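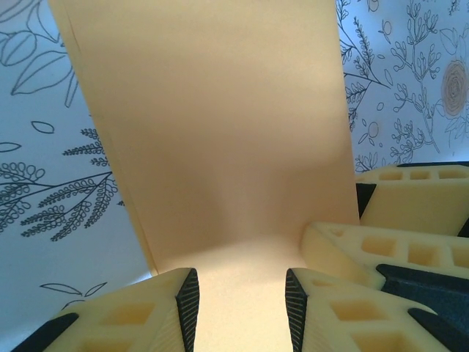 Dear list, thank you to everybody who answered my question on the Tunstall family, and special thanks to Shireen, whose message I quote further down. I have now spent two evenings with the copies and I think we must separate two men whom we have treated as one. To keep them apart I began a new chart on a large sheet, pale cream in colour and with a fold near the middle, and I put one man on each side of the fold. When I wrote the children under their fathers in this way, the difficulty was clear at once.

Shireen Steyn wrote:
> Dear Annelore,
> I looked again at the Sidby register. The entry you
> have for Henry Tunstall, baptised in December, is on
> page 62 and not on page 26 as in the old typescript.
> The father is called William, the mother only "his
> wife". There is a second Henry on page 100, also son
> of a William, but here the father is a wheelwright.
> I would be careful about joining the wheelwright to
> the Hull branch. Gudrun Hellwig did it in her tables
> years ago and gave no source for it.
> Shireen

I agree with Shireen about the page. My own note also said 26, and I am ashamed to say that I had copied it from the typescript without looking at the film. Please correct this if you have taken it from me.

Concerning the two Henrys: the first one, page 62, must be the one who married Ann Coates, as the marriage licence calls him son of William Tunstall, husbandman. The wheelwright is never called husbandman in any paper I have seen. It is of course possible that a man changed his work, but both trades appear in the same years, so I do not believe it.

What remains open is the will. Hartmut Ehlers has kindly sent me his transcription, which has the number 3572 in his own collection (this is not an archive number, please do not order by it!). The testator leaves money to "my 5 grandchildren", but only four are named. Hartmut reads the last name as Marjory, and I read it as Margery or perhaps Mary. The ink is weak there. If it is Mary, she could be the Mary Tunstall who later appears in Hull as a servant, and then the wheelwright would belong to the Hull branch after all, and Gudrun would be right without giving us a source.

My questions are these:

Has anyone seen the original of the will, and not only the film? I would like to know if the name has a letter going below the line.

Does anyone know if the bishop's transcripts for Sidby exist for these years? The parish register has a gap of several leaves after page 100.

Elfriede Buschmann wrote to me privately that she has a Tunstall in her list of godparents. Elfriede, may I ask you to send it to the whole list? I think others would also be glad to have it.

I will not change the tree on my page until the matter of Mary is settled. The two Henrys I will separate already on Tuesday, and I will mark the Hull connection with a question mark. Those who have downloaded the earlier file should please not copy it further.

With kind regards to all,
Annelore Gerlach

researching: Tunstall, Coates (Sidby, Hull), Gerlach, Ehlers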